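Chapter 6
Working Rules for Hands on a Shared Table 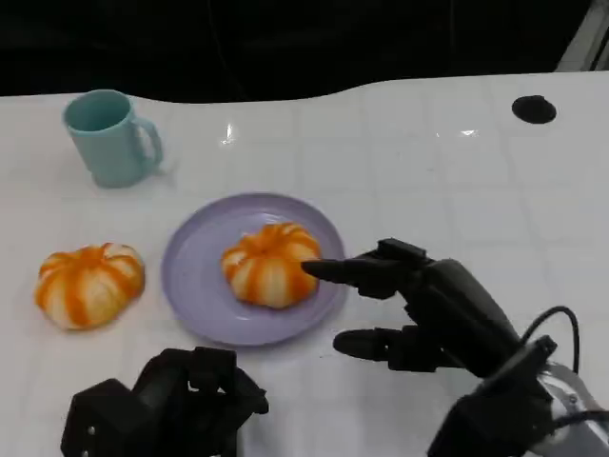

A reader of the first edition wrote to complain that rules for tabletop robots are mostly rules for large arms with the numbers made smaller. A hand that moves a plate, the letter went on, does not need the rulebook of a welding cell, and students who are taught from that rulebook learn to skip most of it.

The complaint is fair, and this chapter was rewritten with it in mind. The rules that follow are meant for small jobs done on a table by one or two robotic hands: picking up an object, placing it on a dish, handing it across. Chapter 5 dealt with fenced cells. Almost nothing in it carries over without change.

6.1 What the rules cover

A working rule says what must be true before, during or after a task. It should be written so that two people reading it would check the same thing. "Take care near the plate" fails this test. "The hand approaches the plate from its own side of the table" passes.

We sort working rules into two groups. Setup rules apply before power reaches the arms. They deal with the table, the objects, the cables and the place where the operator stands. Motion rules apply once the arms are live. They deal with speed, reach, contact and what the idle hand does while the other one works.

Local rules of this kind sit below the published safety standards and never replace them. If a local rule and a standard disagree, follow the standard and correct the local rule in writing.

6.2 The idle hand

In many two-handed tasks only one hand is needed at a time. A beginner's program often leaves the other hand wherever the last motion ended, sometimes over the middle of the table. This is poor practice. The idle hand takes up room, blocks the view of the objects, and may be struck by the working hand on its way back.

The Emlow rule sheet, which we use throughout this book, gives the idle hand a rest position near the operator's edge of the table. The fingers are curled and touch nothing. The program must name this position and return to it by command – it is not enough that the hand happens to be there.

6.3 Contact

The first touch on an object should be slow. Light objects with rounded sides roll or slide when pushed, and a dish under them may move too. The teaching bench at Jallus limits the fingertip to 40 millimeters per second on approach and allows 2 attempts at a grasp before the operator must stop and look. In one term the bench logged 377 grasps, and 49 of them were stopped under this rule. Most of the stops were traced to an object set down outside its marked area, a setup fault that no change to the motion program would have cured.

Objects that play no part in the task, such as a mug or a spare piece, count as obstacles. They go on the setup list with the rest. If one is moved, even by hand and even a little, the list is checked again from the top.

6.4 Cables and wrists

Cables at the wrist need slack to let the joint turn. Too much slack makes a loop that can catch on a dish or a handle. Before each session, turn the wrist through its full range with the fingers open and watch the loop the whole way. The Chege checklist places this step before the emergency stop test. Valtell places it after. We prefer the second order, and Section 6.7 explains why.

Terms introduced in this chapter: setup rule, motion rule, rest position, first touch, grasp attempt, obstacle list.

Before reading on, write down three rules you already follow when you clear or lay a table. Keep the list. You will be asked to rewrite it as setup rules and motion rules at the end of Section 6.5.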